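April, 2:40 pm -- bench notes, sorting table

Back on the small parts sort for the Gonby order. Left off yesterday with two bins half done and no labels on anything, so started over. Lesson learned, label first.

Cleared the table, wiped down. Grain side is fine for blocks, too glossy under the lamp though, hard to spot small stuff against the reflections. Try the matte cloth from Grarnetti if it ever shows up.

Bins:
teal = keepers, anything that passes the edge check
clear = second look
orange container = blocks only, mixed colors ok for now

Edge check is still just thumb and a good light. 100 pieces out of the Bielecka box so far, 16 to second look, mostly burrs on the corners. Two I'd have passed last month. Getting fussier or the batch is worse, can't tell which.

Ran out of small bags at 8 left on the roll. Ordered 400 more thru Rernum, the thicker ones. Thin ones split when theres anything pointed in them, and half of this lot is pointed.

Blocks went quick. Blue ones measure the same end to end, no complaints. Yellow with the curved side keeps rolling if you set it wrong way up -- put it flat. Need a tray with a lip.

The clip-type pieces are the slow part. Plastic both sides, metal in the middle, and they don't nest, so they eat up bin space. Tried standing one on the table to see if it would stay up by itself. Want to know if we can line them up on the shelf instead of heaping them.
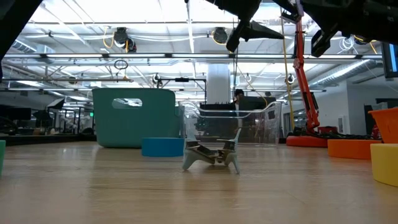 Grey-green piece standing on its feet, blue block to the left, teal and clear bins behind.

If they do go on the shelf, leave a finger gap between, the prong on the one side will catch on its neighbor. Sharp feet too, so felt or cardboard underneath, not bare shelf.

To do
- labels!! both sides of the bins
- ask Bielecka about the burrs before opening the next box
- recieving slip for the bags, stick it in the back of this book
- count second-look bin again after coffee

Stopped 4:15, bins left on the table.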